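Print this page | E-mail this to a friend

In Defense of the Badly Folded Shirt

Huguette Sandhu
22nd August

My mother folded like a customs officer. Sleeves in, thirds, done, next. I fold like somebody who has heard folding described over a bad phone line, and at 42 I've decided to stop being sorry about it.

A long-sleeved top is the worst of them. The body lies down nicely enough and then one sleeve rolls itself into a lump and stays there, sulking.

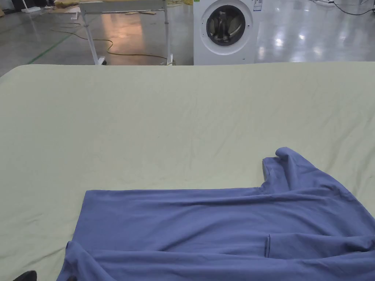 The Cult of the Drawer

Last April I paid for a tidying course in Karnholm. Four evenings, a workbook, and a woman named Delyth Skyrme who could make a sweater stand up by itself. Mine lay down. I was told to thank it. I thanked it, and it went on lying there.

What bothers me is the moral tone. A messy drawer used to be a messy drawer. Now it's a cry for help, and there's a set of dividers from Jonside to answer it. I own the dividers. They're under the shirts somewhere.

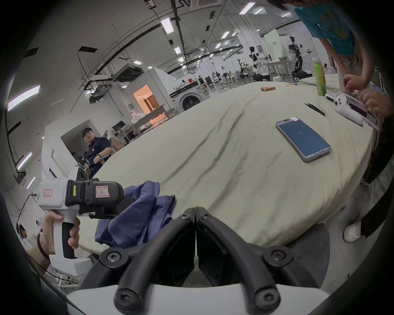
Brock Hawthorne wrote to me after my last column to say that a neat closet saves him time every morning, and that people who sneer at order have usually lost their keys. He has me there - I was twenty minutes late to the dentist that week.

But he never mentions the time that goes in at the other end. An hour on Sunday to save a minute on Monday is a hobby, and should be filed with stamps. Blue fleecy things, for one, don't hold a crease anyway. Pinch one in the middle, lift, drop it on the pile. It'll be on somebody's back by supper. 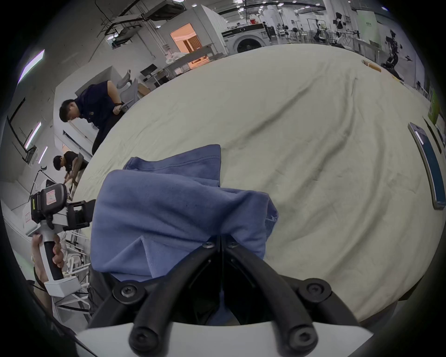
What I Do Instead

Shirts for work go on hangers. The rest goes in a basket, and the basket goes where guests don't.

Comments (3)

Brittany Vachon: Two baskets. One for clean, one for "probably."

Hendrik Sithole: I took that same course and loved it. My socks are in rows.

Brock Hawthorne: I've never lost my keys.

Print this page | E-mail this to a friend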